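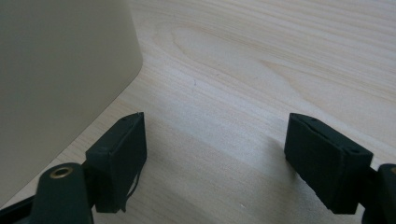
Figure 1. Light wooden tabletop with a pale gray-beige container.

Food Studies Project Report: Does Resting the Dough Matter in Molasses Cookies?

My grandmother's molasses cookie card says "leave overnight" and gives no reason at all. I have been ignoring it for years, so when we had to pick a baking question for this project I already had mine.

I made one big batch of dough and split it three ways. The first part went straight into the oven, the second sat in the fridge for four hours, and the third stayed in there until the next day. Flour, sugar, butter, molasses, ginger, one egg too many (my mistake, but all three parts got it equally, so I left it alone). The full batch weighed 2947 grams, which was way more than my mixing bowl wanted to hold, and I finished it by hand with my sleeves rolled up.

Wing-yan Kwan was my partner for the tasting part. She wrote the score sheets and coded the plates so I couldn't cheat, and she was pretty strict about it! We set up in the Nendthorpe student lounge over two afternoons in May and got 243 filled-in sheets back. People scored chewiness, spice and looks from one to five. A few wrote recipes on the back, and one person just drew a cow.

What we got

The overnight cookies won on chewiness and spice. The four-hour ones came a close second on spice but spread a little more than I expected. The no-rest cookies were flat and crisp, and I thought they'd be hated, but they got the best score for looks. They had these lovely crackly tops – I'd serve them to company.

My guess is that the flour soaks up more of the liquid while the dough sits, so the cookie holds its shape. Leung's baking handbook, the one on the course list, says much the same on the page about chilled doughs. I can't explain the spice as well. Maybe the ginger spreads through the butter, maybe the molasses just mellows and lets it through.

Problems

The Andiron oven in the teaching kitchen runs hot at the back. I turned the trays halfway through, but I forgot once, with the four-hour batch, and those got darker on one side. Also the plates came out in the same order both afternoons, so the overnight cookies always went last. Wing-yan noticed this after we had packed up. If I ran it again I'd shuffle them, and I'd add a two-day dough.

We spent nothing on the cookie tins, which came from the Prokstead thrift shop as a donation, and I still have two of them if anyone in the class needs one.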